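About Horier

Hi, and thanks for clicking on the page that hardly anyone clicks on! I'm the person behind Horier, a very small button shop in Worance. I buy old buttons by the jar, the can and the shoebox, I sort them, and I mail them out to people who sew, knit, quilt, fix coats or just like having a nice button in their pocket. (There are more of that last kind than you'd think. I hear from them a lot.)

How it started

I inherited a button tin. Lots of people have a button tin in the family, and mine had done the usual job of entertaining kids on rainy afternoons while the grown-ups talked in the next room. When it came to me I thought I'd match up the sets and give away the rest, so I cleared off the kitchen table after dinner and got going. It was past midnight when I looked up, and I had a crick in my neck and a row of coffee mugs full of shirt buttons.

Then I needed one more of a certain green coat button and went looking for it at a yard sale, and came home with two jars. You can see where this is headed. By the next February I had jars on the stairs, and I figured I'd better start selling some before somebody tripped.

Horier was the name on the lid of that first tin. I've never been able to find out what it was, a candy company or a brand of cough drops or what. If you know, please write me! I really mean it, I've been wondering for years.

The room

We (that's me, plus whoever in the family I can talk into it) work out of one room on the second floor of the old Bowen building. It went up in 1909 and the stairs feel like it. There are 22 of them and I've carried a lot of glass jars up every one.

The room is plain and I like it that way. The walls are a pale green that was there when I moved in. I bought a can of white paint the first week, and it's still sitting in the closet, because by the time I had a free day I'd gotten fond of the green. It's a restful color to look up at when you've been squinting at tiny holes all morning. It has its share of scuffs and little white specks by now, and I've quit worrying about those too.

The part I'd never give up is the black cloth on the sorting table. At the kitchen table I sorted on bare wood, and buttons skated off in every direction. I tried a bath towel (too fuzzy, everything got caught in the loops) and then a white sheet, and a white sheet is a terrible idea when half of what you own is white shirt buttons. Black did the trick. Pearl and bone show up right away, anything you drop stays pretty much where you dropped it, and when you're done you can gather up the corners and find out what you missed. It never lies quite flat. I used to iron it, back when I had that kind of energy.

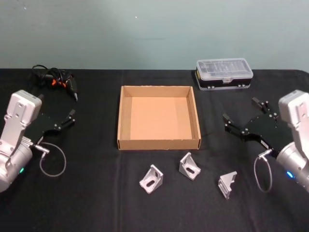

How the sorting goes

People ask about this more than anything, so I'll tell you how I do it, and if you've got a tin of your own at home you can follow along.

Everything starts in a cardboard tray. I'm a big believer in cardboard trays. They're light, they don't rattle, you can write on the side with a pencil, and when one gets soft you recycle it and start another. I pour in a small heap from the jar – a small one, please, I've learned this the hard way – and pull out whatever isn't a button. You'd be amazed. I've found hooks, thimbles, a baby tooth, foreign coins, and one time a tiny brass key that I wore on a string for a whole summer in case I ran into the lock.

Next I go by how the button gets sewn on. Two holes, four holes, or a shank on the back. It sounds fussy, but it's the quickest split there is, and your fingers learn to do it without you. After that comes material, which is slower and a lot more fun. Shell feels cold against your cheek. Plastic doesn't. Glass has a click to it. Wood and leather you mostly just know. I've been fooled plenty of times by a good old plastic pretending to be horn, and when I can't tell, I say so in the listing. You'll see "not sure!" on a fair number of my pages.

Size is last, with a little brass gauge, and then comes the matching. Matching is best done in the morning. There's a stretch before lunch when the daylight in the room is good and two blues that looked like twins the night before turn out to be cousins. I don't match sets by lamplight anymore, after I sent a lady six navy buttons and she very kindly mailed back the one that was black.

A jar takes me 90 minutes if it's a friendly one. If it's mostly shirt buttons, add a pot of coffee.

Where everything lives

Once things are sorted, they go into clear plastic organizer boxes. I held out against plastic for ages because I had a romantic idea about wooden drawers, and I did have a gorgeous set of wooden drawers for a while, and I could never find one single thing in them. With a clear box I can see the color from across the room. The current box stays out on the table next to the tray, and the full ones go on the shelves by material and then by color, light to dark. Odd buttons (the ones with no mates) get boxes of their own. They're my favorites, and I'd rather not be asked to explain that to my accountant.

The table itself backs right up to the wall, so nothing can roll off the far side. That was an accident of where the outlets are, and it's turned out to be the best decision I never made. I would have liked the outlets lower down, though. They're up on the wall where you have to reach for them, and I'm on tiptoe whenever I want to plug in my lamp.

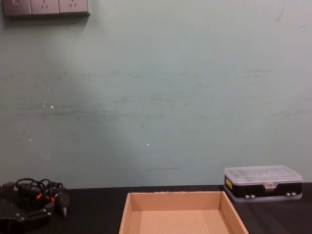 Anyway, packing. Packing happens in the afternoons, once the sorting is put away, and I do it sitting down with the radio on. Sets get sewn onto a card with cotton thread, loosely, so you can snip them off without a fight. Loose mixes go in a paper envelope, folded twice. Then the lot goes in a padded mailer with a note. I still write all the notes by hand, and my handwriting is awful, so if yours seems to say "enjoy your mittens," it says "enjoy your buttons."

In a good week I send out over 80 packages. In a slow week I rearrange the browns.

The Lendilell mixes

A lot of you found me through these, so they get a section. Lendilell is the name I use for my color mixes, the envelopes of odd buttons that don't match but get along. It's a nonsense word from a counting rhyme my grandmother used to say while she threaded needles. Each mix is put together by eye on the black cloth. I push things around until I like the look of it, then I go make a sandwich, then I come back and usually take one out. No two are the same, and I can't remake one you've used up, although I'm always happy to try for something close if you send a picture of what you made with it. Send the picture even if you don't need more buttons! I love those emails.

The quilters seem to go for the creams and the grays. Teachers buy the bright ones. Please keep all of them away from toddlers and puppies.

Selling me your buttons

Yes, I buy! Please don't wash them first, and don't sort them either, even though I know you'd be doing it to be nice. Half the pleasure for me is tipping out a jar the way somebody left it. Old thread still in the holes is fine. Buttons still on their store cards are more than fine. I'm less keen on rusty metal ones, as the rust gets on everything around them.

Tell me the size of the jar and more or less what's on top, and I'll make you an offer by email. If you say no, no hard feelings, and I'll tell you what to look for before you sell them to someone else.

Coming by

It isn't really a store, just the one room, but visitors are welcome on Sunday afternoons between one and four if you write ahead. Bring the coat with you if you're trying to match a button. A photo on a phone won't do it, the colors are never right, and I'd feel bad sending you back down all those stairs with the wrong brown. Parking is behind the building. The street door sticks, so give it a good shove and come on up.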